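Postma hand-held gripper: two weeks in

I've been comparing two hand-held grippers for recording demonstrations, the Zesilden and the newer Postma, and I'm rather smitten with the Postma. My colleague Mawuli Fiadzo has put the most hours on it, 87 clips in one afternoon, and his wrist was still talking to him at the end!

The fingers are what won me over. They're chunky black blocks with a matte surface and big flat inner faces, so you get plenty of contact when you close on something (the Zesilden's are skinny little things and I was forever missing). The camera looks out between them, and you can judge the gap nicely against a plain table.
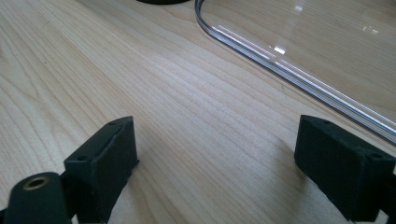
Camera and view

Both fingers stay in view at the bottom of the picture, with lots of table left ahead of them. Wood grain comes out lovely and crisp. Clear plastic is harder going: the edges show up as bright lines, but glare spots on the flat part can confuse the tracking, so I turn the desk lamp away.

Grip and weight

Lighter than the Zesilden, and the trigger has a lovely long travel. I'd like a softer spring for small hands. Wanda Ostrowski swapped hers and says it took two minutes.

Would I buy it again? Yes, and I've already asked for a second one.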